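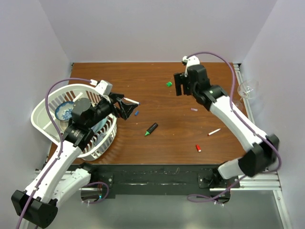 Figure 3. Basket, dishes and writing things on the tabletop.

4.2 Pens, caps and the things that never get put away

I came into this study thinking that dishes would be the hard part of tidying, and I was wrong by a mile. Dishes have somewhere to go. In our home interviews people talked about bowls and plates without much feeling, and then we'd get to markers and the sighing would start! A marker is really two objects that are supposed to be one, and once the cap wanders off you have twice the clutter and half the use. Figure 3 has the pattern in small: a bowl and a pale grey dish are in the white basket, while a green cap, a blue one and a pink one lie apart on the wood. Anyone who has shared a table with children (or with graduate students) will know the look.

Thu Triệu and I went back through the diaries from the Clatton households with this in mind. Of the 415 tidying entries, 235 mention something small enough to close your hand around, and caps come up again and again. Chaimae Abdel Hamid coded the entries separately and kept arguing that we should treat a cap and its pen as one item. I held out for two. We went with two in the end, mostly on the strength of a diary in which one mother wrote "found the lid, lost the pen" on facing pages.

What people do with a stray cap varies more than I'd have guessed. Some match it right away, trying it on every pen in reach. Others drop it in whatever container is nearest and call the table clean -- Nhung Tô named this "sweeping," and the name stuck. Seven of our households were sweepers nearly all the time. They finished fast and were cheerful about it, but their diaries also had more entries about dried-out markers, so I wouldn't call it a free lunch.

Open-sided baskets make sweeping riskier. Slats are fine for a bowl, but people told us over and over that small things slip through when you lift the basket. One household lined theirs with a dish towel. Another kept a jam jar just for caps, and by November the jar was full and the pens were still bare. We come back to that jar in Section 5, where we look at whether a second, smaller container changes what gets matched and what simply gets moved.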